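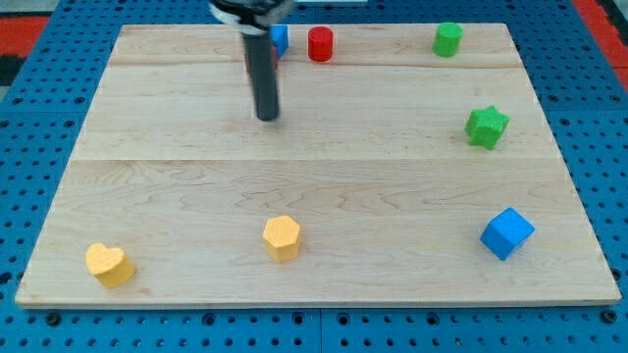

Should I sell a share just because it has gone up a lot? Only if I wouldn't be happy to buy it at today's price with fresh money.

29 Sep 2018

I wrote that question at the top of the page this morning and it took me most of the day to get to the answer under it. The share in question is Gredivico. It makes fittings for irrigation lines and sells them to farm suppliers, mostly inland. I bought in February at a price that looked low to me and lower still to the market a few weeks later. Now it is up 60 per cent on what I paid, and I have been checking the price before breakfast, a habit I thought I had dropped.

I went back to my notes from when I bought. They are shorter than I remembered. I had written that the debt was small, that the founder's family still held a large parcel, and that the earnings were being marked down on account of one bad year in which a big customer ran down its stock. I wrote that I would sell if the customer left for good, if they borrowed to buy something outside fittings, or if the price got ahead of what the business could reasonably earn. The first two haven't happened. The third one I left vague, and I am paying for that now.

So I did the sums again after lunch. I used the annual report and left the broker's note in the drawer until I had my own number. Sales were up a bit. Margins were up more than sales, and when I looked for the reason it was mostly resin costs, which I don't expect to stay where they are. I took the margin back to the average of the years before the bad one and got a value a little above the current price. Then I tried it with a worse year for farm spending, given how dry it has been, and got a value well under it. The broker's number was higher than both of mine. It assumed the margin holds.

That leaves me with a share which is no longer cheap and isn't silly either. I find these the hardest ones. When something is plainly dear I can sell it and not look back much.

Rang Gerardo Villanueva in the afternoon. He holds Gredivico too, bought earlier than I did and paid less. He isn't selling. His view is that he has sold every good company he ever owned too soon, and he listed a few of them for me, Braltari first as usual. He sold Braltari after it doubled and it went on going up for years. I said he also held Schnyder all the way down and he said yes, well, that was a different mistake. We didn't settle anything. He thinks the dry spell will push growers into better irrigation gear. I think it will push them into spending nothing until it rains. Either could be right and I don't know enough growers to say.

He did bring up the tax, which I had half forgotten. I haven't held for twelve months, so if I sell now I lose the discount on the gain. I worked out what that costs me and it is a fair bit, enough that the price would need to drop noticeably before waiting turned out to be the wrong call. I don't like letting tax make the decision. I've put it down as a cost of selling, same as brokerage, and left it at that.

The other thing is size. When I bought, Gredivico was an ordinary holding. With the rise, and with Tillness going nowhere, it is now the biggest thing in the account. I had not noticed until I filled in the spreadsheet. I tend to look at the holdings one at a time and then get a surprise when I add them up. I don't want one small company with one big customer to be the thing our retirement hangs off, however well I think of it.

Wrote out the choices on the back of the report:

Hold the lot and look again after the half-year result.
Sell the lot, pay the tax, put the money in cash.
Sell some and keep the rest.

I have always been a bit suspicious of the third one. It feels like a way of not deciding. Brayden McKinnon used to say at the investors' evenings that selling half only guarantees you'll be half wrong. But the size problem is a real reason to sell some, and it has nothing to do with whether the price is right. If I started today with all of it in cash I would still buy some Gredivico, I'm fairly sure of that. I would not buy this much.

So I will sell a quarter. The order is in my notes to place when the market next opens, with a limit a touch under the last price. It is thinly traded and I don't want to chase it. If it doesn't fill I'll leave it there for the week.

Proceeds to stay in cash for now. I had a look at Tillness to see if I should top it up and I don't think so. The last update said trading was "in line with expectations", and I couldn't find where they had ever said what the expectations were. I've written to the company secretary to ask. I'd be surprised to get a reply before the annual meeting. The dividend is covered, the price is lower than it was when I bought, and I can't say what would make it go up. I'll give it until the next result.

Also replaced the vague line in the Gredivico notes. It now says I sell the rest if the price passes my higher value and the margin has not held for 2 reports running, or straight away if the customer goes. I put the value in dollars and cents this time, in ink -- last time I used pencil and I can see I rubbed something out.

Looked up the old Schnyder page while the folder was open. There were 4 separate entries saying I would review it next month. The last one has no date on it. I sold it in the end to pay for the hot water system.

Need to ring the registry about the dividend statement that went to the old address. Must find the holder number first.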